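Plain Language Writer, Manuals and Help Sheets
Saragih - part-time, permanent

Have you ever sat on the kitchen floor with a new coffee grinder in your lap, reading the same sentence over and over and wondering whether the person who wrote it had ever met a coffee grinder? If you have, and if a part of you started rewriting the sentence in your head before you had even finished it, then please keep reading, as we may be looking for you.

Saragih is a small writing house. We write the booklets, quick-start cards and help pages that other companies put in the box with their products, and we have a soft spot for the kind of writing that most people throw in a drawer. We are 19 people at the moment: writers, illustrators, two indexers (yes, still!), and a very patient group who look after layout and printing. We share one long room above a bakery, which means the mornings smell wonderful and that lunch is rarely a difficult decision.

We turn out around 50 manuals a year. A few are the size of a paperback and take months, and plenty are a single folded card. Among the longer-running projects are the household range for Tikmont, the allotment and greenhouse guides for Plekex, and a set of large-print help sheets for Zindum that we are terribly proud of and will talk about for as long as you let us.

What the job is like

You would be working four days a week, and which four is something we are happy to talk over with you. A writer here usually has one big booklet on the go and a couple of small ones tucked in around it. You will begin with whatever the client sends us, and I should be open about the fact that it varies a great deal. Sometimes it is a beautiful set of notes with every part named. Sometimes it is a spreadsheet, an old manual translated twice, and a voice memo recorded in a parked car. Your first job is to ask questions until you understand the thing well enough to explain it to a neighbor.

After that you write, and then you hand what you have written to someone in the building who has never seen the product, and you sit on your hands and watch them try to follow it. This can be humbling. I have been doing it for a long time and I still come away with half my page crossed out - and the page is nearly always better for it.
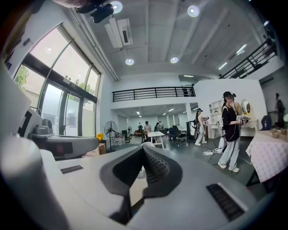
White and light gray equipment up close, with a black mesh pad at its center.

You will also spend a fair amount of time with our illustrators. We like the words and the drawings to be made together, so a writer and an illustrator will often share a table for an afternoon and argue kindly about whether an arrow can do the work of a sentence. You don't need to draw. It helps if you can scribble well enough to get an idea across, but stick figures have served most of us perfectly well.

There is some dull work too, and I would sooner mention it now than have you find it in your second week. Part numbers have to be checked against the client's list. Safety wording has to match the wording we have been given, comma for comma, even when you can think of a nicer way to say it. Old booklets come back for small updates, and it is easy to miss the one place on the last page where the old name is still hiding. We share this work out evenly, and there is usually cake from downstairs on the big checking days.

Who we hope to hear from

We don't ask for a degree, and we don't mind what you have been doing up to now. Our current writers came from nursing, from a school library, from a ferry ticket office and from a good many years at home with small children. The things that matter to us are these.

You write short, clear sentences and you enjoy making them shorter.
You are comfortable saying "I don't understand this part" to a client, to an engineer, or to me.
You can take a page of someone else's corrections without losing sleep.
You notice when the same part has been given two different names.
You are reasonably at home on a computer. We will teach you our layout software from scratch.

If you read or speak a second language, do tell us about it, as it comes in handy when the source notes come from overseas. It won't count against you if you don't. Experience writing for readers with low vision would be very welcome on the Zindum help sheets, though again we can teach the basics.

Hours, pay and the practical side

The working day starts at 8 for those who like an early start and rather later for those who don't, and we ask only that everyone is around for the middle of the day so that people can find each other. You can work from home for part of the week once you have settled in. For the first couple of months we would love to have you in the room with us, where it is so much easier to lean over and ask.

Pay follows the same open scale as everyone else's, and we will send you the full scale, along with the holiday and pension details, as soon as you get in touch, so that you can decide whether it suits you before you put any effort into applying. We are up one flight of stairs, and there is an elevator at the back of the building, reached through the courtyard. Bikes can be left in the courtyard too. Parking on our street is miserable and I won't pretend otherwise.

How to apply

Please don't send us a long cover letter. Send a resume in whatever shape it is in, and with it a page of instructions for something you know how to do well. It can be anything at all: bleeding a radiator, braiding hair, folding a fitted sheet, getting a nervous cat into a carrier. Write it for a person who has never done it before. If you would like to add a sketch, go ahead, but we will be reading for the words.

We will write back to everybody. If your page makes us want to meet you, we will invite you to spend a morning here, see the room, have something from the bakery, and work through a short paid exercise with one of our writers. You will have the exercise a few days ahead of time so that there are no surprises. If you need anything arranged differently, whether that is a quieter room, more time, or the materials in another format, just say so and we will sort it out.

Applications are open until the end of October, and we would like the new person to join us soon after that, though we will gladly wait for someone who has notice to work. Questions of any size can go to Anas Farah, who heads the writing team and wrote this rather long advertisement. Use the contact form on our Jobs page and put "Plain language writer" in the subject line so that it reaches me and doesn't end up with the printing orders.

I look forward to reading your instructions, and if they happen to be for the fitted sheet, I will be trying them out at home.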